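A Place to Fold: Puspita Sembiring on Getting the Laundry Put Away

May 22, 2026

Puspita Sembiring has folded clothes for money and for free for most of her adult life. She started in the back room of a laundry in Flernwood, moved on to a children's resale shop called Clomell, and now teaches an evening class on household basics at the Nouri center, two sessions on laundry and the rest on mending and storage. We met at a long table near the ironing boards, an hour before her students were due.

I asked her first why anyone would need a class on folding.

"They don't, really," she said. "They need a table. Most people I meet fold on the bed or on the arm of the couch, and then it's bedtime, or somebody wants to sit down, and the whole pile goes back in the basket. I tell them to find a flat surface at the height of their hip and keep it clear."

At the laundry she had a bench 48 inches wide, and she still thinks that is plenty for one person. The basket goes in a back corner, the finished clothes go on the opposite side, and the middle is kept for the piece being folded. She is left-handed and used to stack on the right. She changed over when she shared the bench with another worker, and never changed back.

"It doesn't matter which side. Pick one and leave it there. If the stack moves around, you end up folding on top of it."

Her students get the same advice on the first evening: one garment out of the basket at a time. She says people like to dump the load out and sort it, and she did that too when she was younger. With a big load of socks she still will. For shirts and sweaters she leaves everything in the basket until it is wanted, even if that means the clothes at the bottom sit crumpled a little longer.

"They're already crumpled," she said. "Five more minutes won't hurt them."

The part of the job she cares most about is laying the garment out. She puts it down lengthwise, brings the sleeves in over the body, and runs the side of her hand down the cloth from the top to the hem. Then she looks at it before doing anything else. A ripple left near the hem will get folded in and come out as a crease – and it will be a worse crease in cotton than in a knit. 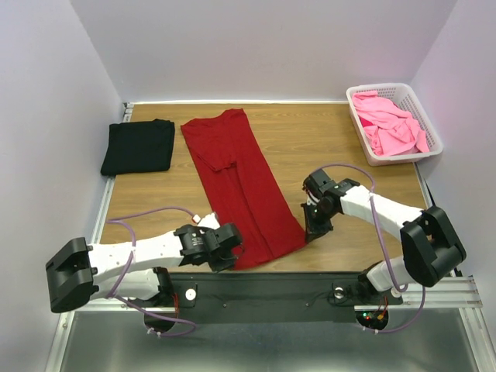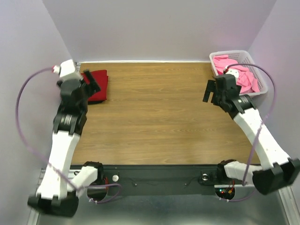
Dark red garment laid out with a sleeve folded over (first picture); red cloth folded at the far left, pink still in the basket (second picture).

I asked whether the garment has to be square to the table.

"No. I used to be strict about that. At Clomell the manager wanted every shirt lined up with the edge, and we'd spend more time turning them than folding them. If it's lying at a slant, fold it at a slant. The shirt doesn't know where the table is. What you want is the sleeve lying flat and the two sides on top of each other."

Clomell had a folding board, a plastic one made by Budow, and new staff were expected to use it. Sembiring did for 2 weeks. She has nothing against boards for a shop, where everything on a shelf has to be one width, but at home she thinks they mostly end up behind a door. One of her students brought one in last July, and the class tried it on towels, which it did not fit.

Stacking is where she and I disagreed. I put heavy things at the bottom. She stacks in the order the clothes come out of the basket, as long as they belong to the same drawer, and she likes to see dark pieces kept together. Black shows lint, she said, and red she does not fully trust until it has been through the wash several times.

"I had a red sweater that turned a whole load of dish towels pink. I used those towels for years. So red goes with black at my house, in the wash and in the stack."

Her limit for a stack is the height of the drawer. At the resale shop they piled up to 33 shirts on a shelf, and customers pulled from the middle and brought down the rest.

On baskets, she prefers plastic with holes in the sides. She owned a wicker one and gave it up after it snagged a cardigan. She does not buy the tall kind with a lid. "You can't see what's in there, so it stays in there," she said. A low basket with a wide rim can stand on the table beside the work, and there is no bending down for each piece.

The first students had started coming in by then, one of them carrying a bag of sheets. I asked about fitted sheets before I left. Sembiring said she folds hers in half, rolls up the rest and puts it inside the pillowcase, and that she would be telling the class the same thing in the second session.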